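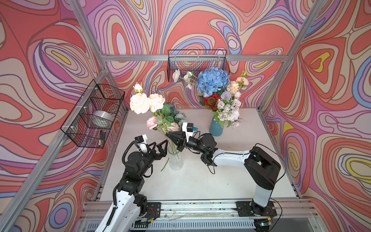
How to clean suede trainers at home

Suede marks easily, but most dirt sits on the surface and will come off with a dry brush. Try the dry steps first and only move on to water if you have to.

What you need

A suede brush with a brass side and a nylon side
A suede eraser, or a clean white pencil rubber
Two white cotton cloths
White vinegar
Shoe trees or plain white paper
Fine sandpaper, 800 or 1000 grit, for shiny patches only

Coloured cloths and newspaper can leave dye or ink on a pale upper, so keep to white.

Step 1. Take out the laces and insoles

Wash the laces by hand in warm water with a drop of washing-up liquid. Leave the insoles somewhere airy. Fill the shoes with trees or paper so the toe box keeps its shape while you press on it.

Step 2. Brush dry

If the shoes are wet or muddy, leave them alone until they are completely dry. Overnight is normally enough, away from radiators.

Use the nylon side first and brush in one direction, from heel to toe. Then go over the same panels lightly with short strokes both ways to lift the nap. The brass side is for mud stuck in the seams and should be kept off thin panels such as the tongue.

Step 3. Rub out the marks

Work the eraser over scuffs in small circles, brush away the crumbs and look again. A dark scuff may need three or four goes. On pastel pairs press lightly - it is easy to rub a pale spot into the colour.

Step 4. Vinegar for stubborn stains

Dampen a corner of the cloth with vinegar and dab. Test it inside the ankle collar first. Treat the whole panel, even if the stain is small, or you may be left with a ring. The smell goes as it dries.

Grease is different. Cover it with cornflour, leave it for 8 hours and brush off. Repeat before you try anything wet.

Step 5. Shiny patches

Where the nap has been flattened, usually at the toe, pass the sandpaper over it two or three times with almost no pressure. Stop as soon as the shine has gone.

Step 6. Protect

Once the shoes are dry, spray them outdoors with a protector made for suede. Two thin coats are better than one heavy one. Let the first dry fully, then brush, then spray again. Pale colours can darken slightly while the spray is wet.

Put the laces back the next day.

Written by Theano Lazaridis, updated May 2019

Search this site
Enter keyword
Go

Related guides
How to lace trainers for wide feet
Whitening yellowed rubber soles
Gum soles: what takes the marks off
Storing shoes over the summer
Nubuck or suede? How to tell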